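Can a robot wipe the kitchen table yet?

veerle_vd
Tuesday, November 17, 2020
I follow this subject since July and I am still not convinced. Wiping a flat table is the easiest chore in my house, and my simulated arm needs 2,000 tries before it does it decently. 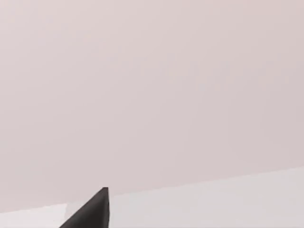
My problem is the edge of the table. In the middle the arm is fine – near the edge it presses too hard or it stops too early. Does anybody have the same?

Kirkcombe40
Same with me. But I disagree about "easiest". You feel the edge with your hand, the arm has only numbers.

plirkine
At our shop a Tennant machine scrubs the floor every night. So machines can do chores.

veerle_vd
A floor is a different case, it has walls. I will try a softer contact setting, 6 in place of 34, and write back.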